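Residential Property Practice
Unit 7: Reservation, Exchange and Completion on a New Home
Course handout, Bralldale College, evening group

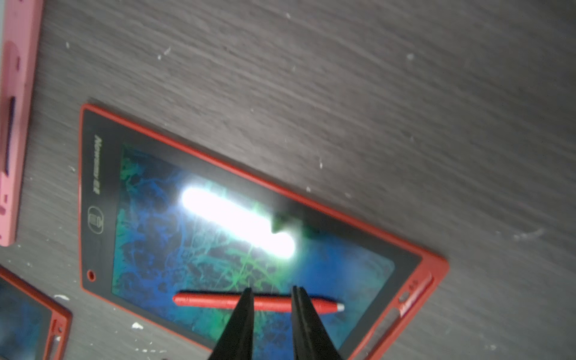 1. Scope of the unit

This unit covers the period between a buyer's decision to take a plot and the day the keys are released. It does not cover planning, land purchase or the build itself, which were dealt with in Units 2 to 4. Part-exchange is introduced in section 5 and taken further in Unit 8.

The worked case throughout is Plot 16 at Drallbridge, a development by Dhillon Homes. The site has 239 homes in three phases. Plot 16 is in the second phase and is a two-bedroom semi-detached house. The law assumed is that of England and Wales. Spelling follows the college's house style.

2. Terms

Reservation agreement. A short written agreement under which the developer takes a named plot off the market for a fixed period at a fixed price. It does not transfer any interest in the land.

Reservation fee. The sum paid when the agreement is signed. It normally counts toward the price.

Exchange. The point at which signed contracts are swapped and both sides are bound.

Long stop date. The last date by which the developer must have the home finished. If it passes, the buyer may end the contract and recover the deposit.

Notice to complete. For a home not yet built, the contract gives no fixed completion date. The developer serves notice when the home is ready, and completion follows within the number of days stated in the contract.

Snag. A minor defect in finish or fitting. A snag does not usually give the buyer a right to delay completion. A defect that makes the home unfit to live in is a different matter and should be raised through the conveyancer before any money is sent.

3. Reservation

The buyer of Plot 16 signs in June. The agreement should state:

- the plot number and the postal address, if one has been assigned
- the price, and what it includes
- the length of the reservation period
- the expected completion window
- the tenure, and any yearly charge for shared areas
- the fee, and the amount kept back if the buyer withdraws

The last item causes most disputes. A developer may keep costs it has reasonably run up, such as legal work already started. It should be able to show those costs if asked. Read the clause on deductions before the clause on price. Students tend to do it the other way and run out of time in the written paper.

Extras are a separate matter. On Plot 16 the buyer orders flooring and an upgraded worktop for 3,580 pounds. Payment for extras is often due at order and is often not refundable once the goods are fitted. The order form should be kept with the reservation papers and not left with the sales office. Lenders may leave extras out of the value of the home, so the buyer should not assume that they can be paid for out of the mortgage.

4. From reservation to exchange

The usual order of work is as follows. Some steps overlap.

Step 1. The buyer appoints a conveyancer. A developer may suggest a firm but may not require its use.

Step 2. The developer's lawyer sends the contract pack. It should hold the draft contract, the draft transfer, the title documents, the plot plan, planning papers, road and sewer agreements, and the warranty details.

Step 3. The conveyancer orders searches and raises enquiries.

Step 4. The lender instructs a valuation. On an unfinished home this is done from plans and may be followed by a second visit near completion.

Step 5. The conveyancer reports to the buyer on title, covenants and charges.

Step 6. Deposit funds are cleared, contracts are signed, and exchange takes place.

Check the expiry date on the mortgage offer against the long stop date. Where the offer ends first, the buyer carries the risk of having to apply again, possibly at a different rate. The point is missed more often than any other in the case exercise.

Estate charges need the same care. On Drallbridge the open land, the play area and one private road are run by a management company, Drinulis Estates. The transfer obliges each owner to pay a share. The notes for Unit 5 set out how that share is worked out and what happens when it is not paid.

5. Buyers with a home to sell

Three routes are common.

(a) Sale in the normal way, with the chain exchanging on one day. The difficulty is the completion date, which the developer cannot yet fix. The buyer below may not be willing to wait.

(b) Assisted sale. The developer pays an agent to sell the existing home and holds the plot for a longer period. The buyer still depends on a sale.

(c) Part-exchange. The developer buys the existing home. The price is normally based on independent valuations and on a quick sale, so it may fall below what the open market would pay. Compare the net figure under each route, after agent's fees, and not the headline price.

6. Inspection, notice and completion

The home must have its final building control certificate and its warranty cover note before the lender will release funds. The buyer may be offered a pre-completion inspection. A written list, dated and agreed by both sides, should come out of it.

On Plot 16 notice is served with completion 12 days later. In that time the conveyancer requests the mortgage funds, sends a completion statement and runs final searches. Keys are released once the developer's lawyer confirms receipt of the balance. If funds arrive after 2 p.m. the contract may treat them as received on the next working day, and interest may run.

7. Preparation for the seminar

Read the sample reservation agreement in the course pack, clauses 4 to 9. Mark each clause that gives the developer a choice and the buyer none. Draft a one-page letter of advice to the buyer of Plot 16 on the mortgage offer and the long stop date. Bring two copies.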